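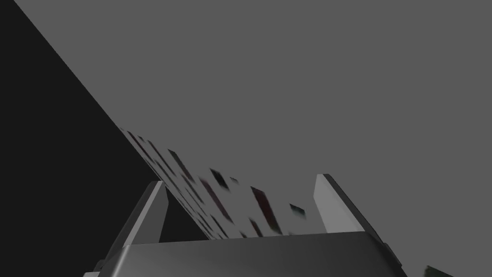 Computer-rendered view: black, greys, one long diagonal edge

SINGERS WANTED, RIRKHAM. All voices, no audition

Looking for people to sing in Matlala, a new piece for untrained voices, on in November at the old Flunberg works. Forty minutes long, mostly quiet, a couple of very loud bits. Music by Lawal Ogunleye, words put together from things people in Rirkham told us over the summer (bus stops, dead pets, the flood, a lot about bread).

We want 50 singers. At the moment we've got 30, and far too many of them are altos. Lovely altos. But if you're a low voice please, please get in touch, even if you only think you might be one.

Who can apply
Anyone over 15. Under 18s need a parent or guardian to sign the form. You don't have to read music, Lawal teaches everything by ear and there are recordings to take home. You do need to be able to stand for a fair bit, or tell us if you'd like a chair, we have plenty and half the piece works sitting down anyway. Been told at school you can't sing? Apply. Same goes for anyone who used to sing and stopped.

What we ask
Come to the rehearsals. 9 of them, evenings, 7pm sharp, finished by half past nine. Missing one is fine, missing two let's talk, missing three and you probably can't do the show. Sorry, it's a piece where everyone leans on the person next to them and gaps really do show.
Learn the words by heart. There aren't that many. The bread section is the hard one.
Wear something dark and plain on the night, no logos. Nobody is getting a costume, there's no money for costumes.

What you get
Bus fares back (keep your tickets, Angharad Watkins does the money and she won't pay without them). Soup at every rehearsal. Two free tickets for the show. A recording afterwards, once it's mixed, don't ask us when. It's not paid, we know, the whole thing runs on a small grant and the Jallel raffle.
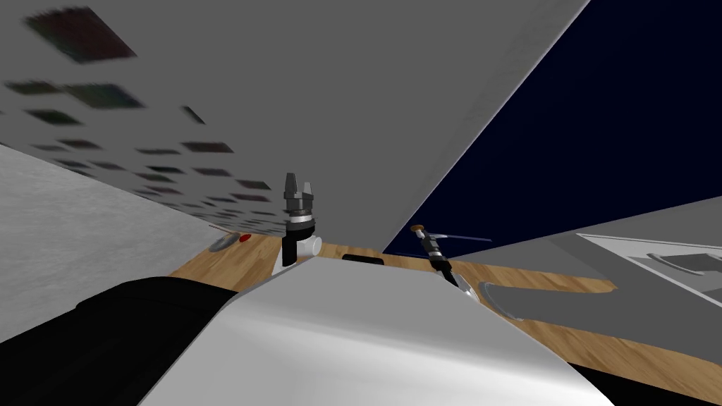
Efe Garba wants it said that she came along last year knowing one hymn and the theme from a cookery programme, and was put on a solo line by the fourth week. She says the first evening is the worst, that you feel daft for the whole of the warm-up and then you stop noticing. She would also like more people to bring their own mug.

So, bring a mug.

The first evening is just a try-out, for you as much as for us. We do some breathing, some humming, learn the opening round, have soup. If you go home and decide it's not for you then drop us a line and that's the end of it, no hard feelings and no chasing emails. If you stay you'll be put in a group by voice. You can argue about which group, people do.

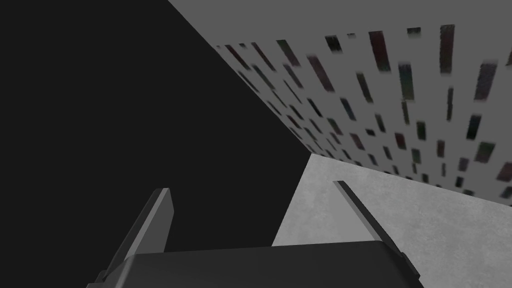

Standing positions get sorted in the third rehearsal and after that please stick to yours. Lawal has his reasons and most of them are to do with the echo. High voices go down one side, low voices down the other, and the two lines are set at an angle, a loose V with the open end towards the audience. Same as the two flat dark grey fingers in the picture, if that's easier to follow than me. Shorter people nearer the open end. Latecomers at the point, where it's draughty.

Getting in: use the side door, the front one sticks. Step-free from the yard, accessible loo on the ground floor. The hall is cold untill the heaters get going so bring a jumper. Parking is terrible, share lifts if you can.

We're also after one page-turner for the pianist and one person to help Veerle Van Leeuwen with the sign-in sheet and the urn. No singing needed for either.

To apply
Send your name, a phone number, high or low or no idea, any access needs, and any evenings you already know you cant do. Email or a note through the works letterbox, both fine. Ibrahim Okafor answers everything in the end but he has a day job, so give him a week before you nudge. Places go in the order we get them, except low voices, who jump the queue.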